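Lunes, 25 de marzo de 2024

Me he levantado a las seis y media con la idea de dejar terminado lo del papel, que llevaba pendiente desde febrero. He desayunado de pie, café y lo que quedaba del pan de ayer, y a las ocho ya estaba con el cúter en la mano.

El papel es de la casa Fivholm, modelo Drurnville, referencia 2723. Lo elegí por el fondo azul verdoso. En el catálogo las flores parecían más pequeñas y dudé bastante antes de pedirlo. Ahora que está en las paredes me gusta más que en la muestra. Es muy tupido, casi no queda fondo libre entre las hojas, y eso ayuda a disimular los empalmes. En el segundo paño me desvié un poco y solo lo encuentro si lo busco.

El total del pedido fueron 141 euros, con la cola incluida. Pedí dos rollos y ha sobrado un buen trozo del segundo, que he guardado enrollado detrás de la puerta por si hay que parchear algo. La cola la gasté casi toda. La próxima vez la haré más espesa, porque en la parte de arriba me resbalaba el papel y tuve que sujetarlo con la palma un rato largo.

A media mañana he repasado la esquina. El perfil de aluminio que sube por el rincón tapa el encuentro de las dos paredes, y otro listón cierra abajo, contra el mármol. Me preocupaba que el gris metálico quedara frío al lado de tanto estampado, pero hace de marco y corta bien. He pasado un trapo por las ranuras, que cogen polvo enseguida. 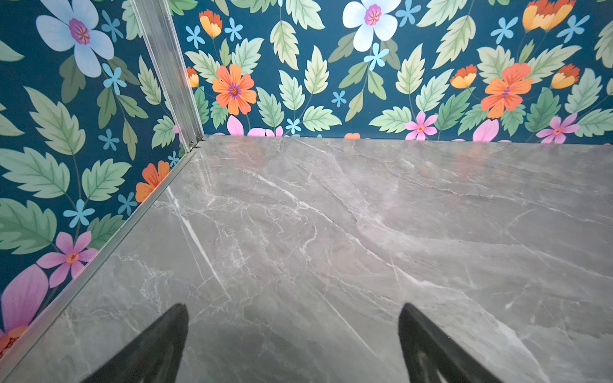 El rincón, con las flores reflejadas en el fondo del mármol.

El mármol lo limpié con agua y jabón neutro, nada más. Las vetas blancas van casi todas en diagonal y hay una más larga, muy clara, que sale cerca del lado izquierdo. Al principio pensé en poner la superficie blanca lisa y me alegro de no haberlo hecho. El gris descansa la vista de tanta flor.

A las doce he parado para comer algo y llamar a Rokton por la factura de los perfiles, que llegó con la dirección equivocada. Me han tenido veinte minutos en espera. Dicen que la rectifican esta semana. Apuntado queda.

Por la tarde, los remates. He revisado los tornillos uno por uno con el destornillador de mango amarillo y negro, el de siempre. Dos estaban flojos. Uno lo apreté sin más; el otro tenía la cabeza gastada y lo cambié por uno de los de repuesto. También he forrado el panel de arriba con el mismo papel. Tenía mis dudas - techo y paredes iguales puede ser demasiado - pero un techo liso habría parecido a medio hacer.

La bandeja azul de plástico la he sacado del armario para tener algo donde dejar las cosas pequeñas. Es baja y no estorba. La compré en Bae hace años, en un lote, y es la única que conservo. Se ha quedado hacia el fondo, a la derecha. El destornillador sigue en medio de la mesa, mañana lo guardo. También hay unas motitas blancas en la superficie, hacia el centro, y algo de suciedad en el riel de delante, metida en la ranura. Para eso necesito el pincel, con el trapo no entra.

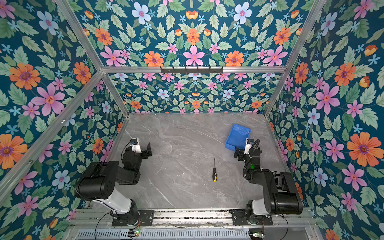 Para mañana

Pasar el pincel por el riel delantero y limpiar las motas del mármol. Guardar el destornillador en su cajón. Mirar con luz de día si se ha levantado algún borde del papel, sobre todo arriba. Comprar cola, un bote pequeño, y cuchillas para el cúter, que he acabado con la última. Escribir a Rokton si el miércoles no ha llegado la factura.

Me duele el hombro derecho de trabajar con los brazos en alto. He cenado una tortilla y me acuesto pronto.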